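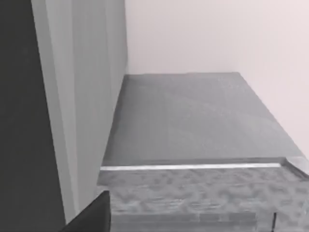 *Tall gray panel against a pale wall*

# Hallwood Sourdough Swap: Your Questions

We get a lot of mail about the swap, which makes us very happy! Ieuan James keeps these answers fresh, and the last update was 12 February 2023.

**What do I bring?**

A jar of live starter with a lid that isn't screwed down tight (they do climb!) and a label with its name, its flour and when you last fed it. Half a cup is plenty. If you have spare jars, bring those too, we always run short.

**Is there a fee?**

Only if you want a bag of flour to take home, and that's $5. Swapping is free and always has been.

**Where do I park?**

Use the Buthelezi Street side. The lot by the front door belongs to the dentist and they do tow.

**My starter is brand new. Can I still come?**

Please do! Starters under two weeks old go on the "youngsters" table so people know what they're getting. Some of our best rye came off that table last August. 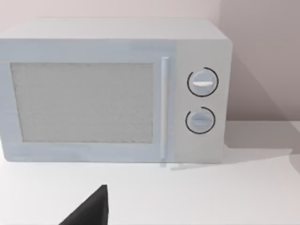
**How often should I feed a starter I keep in the fridge?**

Once a week suits most of them. Take it out, pour off all but a spoonful, stir in equal weights of flour and water, and leave it on the counter for a couple of hours before it goes back in.

**There's gray liquid on top of mine. Is it dead?**

It's hungry! Stir the liquid in or pour it off, then feed it twice in one day. Pink or orange streaks are another matter: throw the whole thing out and wash the jar well.

**Can I get the rye recipe from the newsletter?**

It's pinned up by the sign-in sheet. One correction: the printed version left out the salt. You want two teaspoons, stirred in after the first rest.

**Can I bring my kids?**

Of course, and they can name a starter. We currently look after a Gary, a Doughlene and two Bubbles.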